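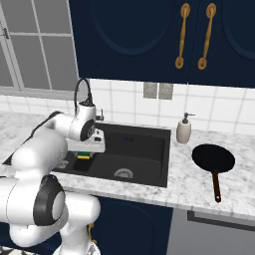 How can a small parish help families after a flood without getting in their way?

Posted by grudus_parish

In December the river came into the lower part of our town, and 76 homes had water on the ground floor. Our church is on the hill and stayed dry. We opened the hall the same night, and since then people bring us clothes, blankets, canned food, everything. Now the hall is full and I am not sure the families get what they need. Some of them do not come at all. I think they feel ashamed, or they are too tired.

We also have 1,750 dollars from a special collection. One part of our council wants to divide it equally. Another part wants to keep it for the spring, when the repairs start. I am new in this work and I would like to hear from churches who had the same situation. What did you do in the first weeks, and what would you do in another way?

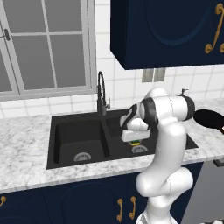 Nurnby_deacon

Stop taking clothes. Put a sign on the door today and write it also in the bulletin. We had a flood in Nurnby and we spent more hours sorting sweaters than visiting people.

What helped us was to go to the houses in pairs, always at the same time, 5 in the afternoon, when most people were home. We did not bring a form. We asked one thing: "What is the hardest part of this week?" The answers were small. A ride to the county office, somebody to watch the children, a place to wash the work clothes. One man wanted only that somebody sits with his mother while he talked with the insurance company.

About the money, I would not divide it equally. With 76 homes it comes to very little for each one, and some of them have good insurance. Two people from your council can decide quickly on small requests, and keep a simple notebook of what was paid. Do not read names aloud in church, not even to pray for them, if you did not ask first.
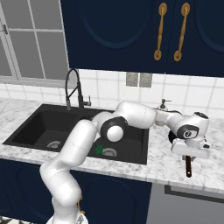
One more thing - please look at your own helpers too. In our parish the same four women cooked every evening for seven weeks, and by the end two of them stopped coming to worship. Make a list with turns from the beginning, even if they say they are not tired.

jiltow_reader

Call the Methodists or whoever is next to you. In Jiltow three churches collected the same things and no one had mops.

Pillai

I agree with the first answer about clothes, but I would keep half of the money for spring. In December everybody gives. By April the walls are open, people are still sleeping at their cousins' and the collections are finished.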